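Clurus (software)

Clurus is a software package for recording, aligning and replaying manipulation data collected with hand-held grippers. It is developed by the robotics company Vinar and is used mainly to prepare training data for control policies that run on two-armed robots. The package covers the steps between a person's demonstration and a finished data set: time alignment, estimation of gripper motion, labeling, and checks on whether a robot could carry out the same motion.

The name is used both for the full package and for its central component, the alignment engine. Planning and execution on the robot are handled by a separate program, Iretti, which reads Clurus files directly.

Background

Earlier data tools at Vinar were written for teleoperation, in which an operator moves a robot arm from a distance and the arm's own joint sensors supply the record of motion. Hand-held grippers have no such joints. The position of each gripper must be worked out from its camera images and inertial readings, and errors in that estimate pass directly into the learned policy.

Work on a replacement was led by Nattawut Rojanasak, who proposed that both grippers used in a demonstration be treated as one system with a shared map of the work area. In this approach, features on the table and in the surrounding room serve as common landmarks, and the distance between the two tools is solved together with their individual paths. Small metal parts on a plain tabletop were adopted as an early test case, as a smooth white surface offers few features for tracking. 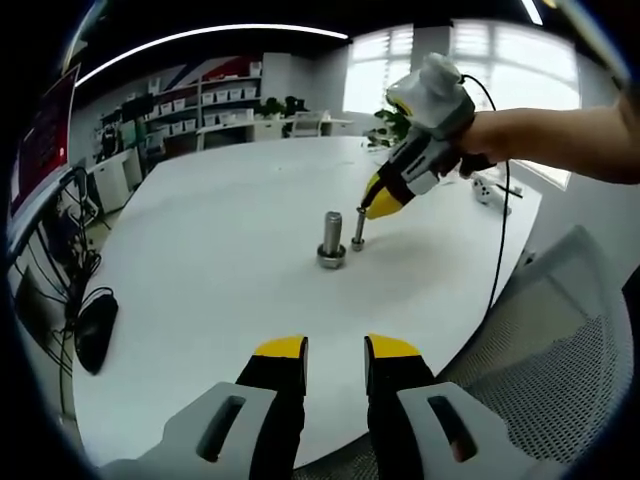

Second gripper above a slender metal screw, from the camera of the first. A larger steel cylinder stands beside the screw.

Design

Clurus is divided into a recorder, the alignment engine, a motion estimator and a review tool. The recorder writes each sensor stream to its own file without changing it. All later steps work on copies, so a recording can be processed again when the estimator is improved.

The alignment engine places camera frames, inertial samples and finger positions on a single clock. Inertial data are stored at 1000 samples per second. An offset between the two grippers of more than 8 milliseconds causes the recording to be marked for review, and the user may correct the offset by hand or discard the recording.

The motion estimator produces a path for each gripper in a common coordinate system. Where one gripper is visible to the other's camera, the sighting is used as an added constraint. This is of most value during close work, when an error of a few millimeters decides whether the fingers close on a part or beside it.

Perception

Object detection in Clurus is supplied by Ugwu, a perception module that may also be used alone. Ugwu outlines the fingertips and any parts within reach, and reports a confidence value for each. Polished metal remains difficult for the module because reflections shift as the camera moves, and thin upright parts may be merged with a larger object standing next to them.

To limit such errors, Ugwu compares outlines across several frames before a part is given an identity. Background areas, including monitors, windows and shelving, can be excluded from part detection while remaining available to the motion estimator as landmarks.

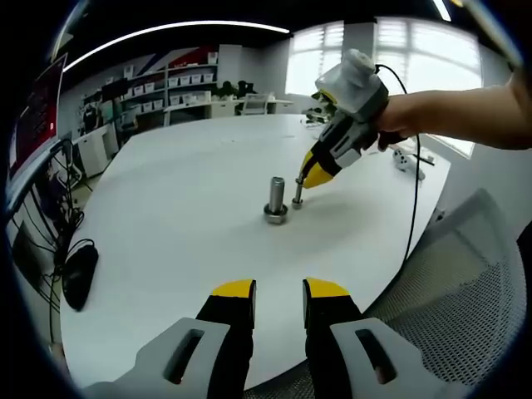 Processing and Replay

A recording is first cut into segments at points where a gripper opens, closes or comes to rest. Each segment receives a short text label, which the user may edit in the review tool. Segments shorter than 300 milliseconds are joined to the one before them.

Iretti then tests every segment against a model of the target robot. The test covers joint limits, speed limits and contact between the two arms. A motion that is easy for a person's wrist may lie outside the range of a robot arm, and segments of this kind are either slowed, shifted within a set tolerance or removed. The reason for each change is written to a log kept with the data set.

Limitations

The shared map depends on fixed surroundings. Chairs, hanging cables and other items that move during a recording can reduce the accuracy of the estimated paths. Strong daylight from windows may also affect exposure. Clurus does not estimate contact force, and tasks that depend on firm pressing or tightening require added sensors.

Release History

Version 2 introduced the joint treatment of paired grippers and replaced the earlier file format. A converter for older recordings is included, although recordings made with a single gripper keep their original coordinate system.

See also

Iretti (motion planner)
Ugwu (perception module)
Imitation learning
Visual-inertial odometry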